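Follden Technical Workshops
Bench Skills 2, Unit 4: Looking over a board before testing
Room 411, Nair Building

Read this before the lab. The quiz is worth 100 points and 72 is a pass.

Start with the supply disconnected. Large electrolytic capacitors can hold a charge after power is removed, so check across them with the meter before touching the board.

Go over the capacitors first. Look for domed tops, residue at the base, or a can that leans. Then check the connectors along the edges for loose housings and discolored pins.

Follow each lead from the board to its far end. Write down the color and where it goes. Striped yellow and green is normally protective earth. Do not assume a red lead is positive until you have measured it.

Bare ends must be kept apart from each other and from the board.

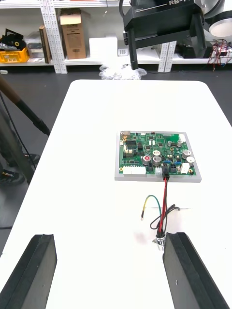 Imine asked whether the leads should come off before the capacitors are checked. Leave them on until your wiring sketch is finished, then unplug by the housing and never by the wire.

Hand in the sketch with your meter readings. The Drullalby worksheet, page 96, has the blank table.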